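30.4.26

Geschirr nach dem Abendessen. Ablauf wie gestern, mit einer Änderung: Das Abräumen erfolgt jetzt über zwei Tabletts. Das türkisblaue nimmt die benutzten Teller auf, das schwarze bleibt für alles reserviert, was direkt in den Schrank zurück kann. Bisher stand beides durcheinander auf dem Holztisch, mit dem Ergebnis, dass die Platte an der Fensterseite Ränder bekommen hat. Im September hatte ich sie mit dem Hartöl von Gurnis behandelt, zwei Schichten, Verbrauch 143 ml. Gegen stehendes Wasser reicht das nicht.

Soße war wieder die mit Paprika und Tomate. Sie färbt. Auf Weiß sieht man jeden Rest sofort, auf dem gelben Teller erst im Gegenlicht. Angetrocknet braucht sie etwa 17 Minuten Einweichzeit, frisch genügt Abwischen mit dem Schaber. 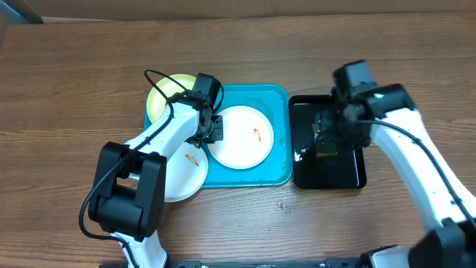 Die Reihenfolge steht damit fest: erst Reste abschieben, dann stapeln, dann zur Spüle. Stapeln ohne Abschieben überträgt das Fett auf die Unterseite des nächsten Tellers, und die Unterseiten haben einen unglasierten Ring, der es hält. Zwei Teller aus der Serie von Clasard haben dort schon einen grauen Rand, der mit Natron nicht mehr herausgeht. Zitronensäure habe ich noch nicht probiert.

Das Tablett selbst wird zum Schluss gespült, mit dem Rand nach unten abgestellt und nicht abgetrocknet. Der Rand ist niedrig, Tropfwasser läuft beim Tragen über, sobald man es kippt. Also waagerecht halten und nie mehr als drei Teller.

Spülmittel gewechselt: statt Verschueren jetzt Vundard, Konzentrat. Dosierung laut Etikett 5 ml auf 5 Liter, ich nehme 4. Der Schaum fällt schneller zusammen, die Fettlösung ist nach zwei Durchgängen gleich. Wasserzähler vorher 3.664, abgelesen in ganzen Kubikmetern, für einen einzelnen Abwasch also ohne Aussage. Nächste Ablesung Ende des Monats.

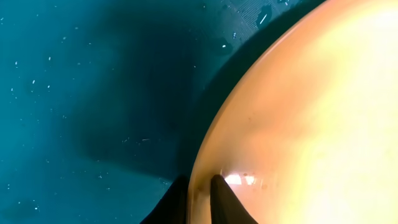 Lohnt sich das Vorspülen unter fließendem Wasser?
Bei angetrockneter Soße bringt es wenig, der Schaber nimmt trocken mehr ab, und das Spülwasser bleibt länger brauchbar.

Offen: Abtropfgitter nachmessen. Zwischen Wand und Becken sind 129 mm frei, das alte Gitter klemmt dort und hat die Fuge angekratzt. Silikon ist noch da, vermutlich eingetrocknet. Für den Tisch eine dritte Schicht Öl, vorher mit dem feinen Pad anschleifen, über Nacht trocknen lassen. Schwämme sind aus.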